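Dreva grip pads and cleaning kit, two months on

Bought with our own money. Two boxes of the soft black pads, one of the Dreva cleaning kits, ordered through Thaweesak as they were the only ones with stock. Came in 8 days. Writing this up between jobs so excuse the typing.

First what we use them on. One cell at Studstead, one arm, one gripper on it, plus the hand-held grippers people carry when they're showing the job by hand. Same pad fits both, which was the whole attraction. Old pads were the hard sort and went shiny after a few weeks, then small parts started sliding out. Mostly caps and short lengths of cable. You'd tighten the grip, then it would dent the caps. Round and round.

What's in the box: pads in pairs, tiny screws in a bag, a key, a card of instructions. The card is poor. It shows the pad going on from the front and it doesn't, it goes on from the side and then you press the heel down until it clicks. Lost most of a morning to that. No spare screws either, which at this price is mean. We dropped one on the first go and had to borrow one off an old gripper.

Fitting, once you know: 7 minutes a pair. Power off, arm parked low, old pad out, wipe the seat with the grey cloth from the kit, let it dry properly, new pad in, screws finger tight, close the jaw gently on a bit of card, then nip them up. Do not nip them up first. The two sides won't meet square and you get a gap at the bottom of the notch, and anything thin drops straight into it. After that run the zero again, the pads are thicker than the old ones and the arm thinks it's shut before it is. Ours was out by 2 mm until we did.

We do the hand-held ones the same day as the arm so they wear together. If one's new and the other's tired then what people show by hand isn't what the arm can do, and you spend ages hunting for a fault that's only rubber. Busy days the room's full, several jobs going at once under the long white ceiling, so we try to get it done before anyone needs a table.
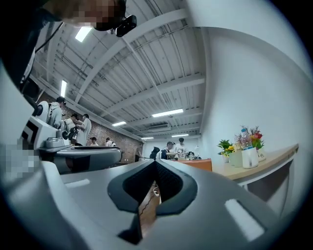
Brusonholm wrote in under the first version of this page to say the gap is a seating fault and tightening order has nothing to do with it. Their pads sat open at the bottom until they scraped the old glue out of the seat with a plastic scraper, after that they could do the screws in any order they liked. They also said to bin the cloth.

Fair enough on the glue, we had some too, on the arm more than the hand-helds. Scraped it, tried again, better. Still getting a slight gap if I do the screws up hard first though, so I'm leaving the advice in. They're right about the cloth. It sheds. Little grey hairs all down the slit, which you then pick out with tweezers. Use any lint free wipe.

The rest of the cleaning kit. Brush is good, stiff, narrow enough for the slit. The spray is fine but smells strong and leaves the pads slippy for a bit, so don't spray and go straight back to work like I did. Sprayed, wiped, started a run, dropped the frist three caps on the floor. Leave it over tea break. Plain warm water does nearly as well on dust, keep the spray for tape gunk.

Wear. We change at 600 cycles on the cable job becuase the edges nick. Caps are much kinder, those pads still look matt and grippy well past that. You want to look at the very tips, they go before the middle does. Run a fingernail up the inside, if it skates then swap them. Always swap both sides, even if one looks perfect.

Other gripes. Pads are not marked left and right and they are not the same. Put a dab of paint on one. The bag isn't resealable. The key is soft and rounds off, get a proper one.

Would I buy again, yes for the pads, already have. No for the kit, get the brush on its own if Thaweesak will split it, they wouldn't for us. Parts stay put now and the grip force is back down where it started.

Pads four stars. Kit two. Instruction card none.

Edit, July: second box had spare screws in. Card still wrong.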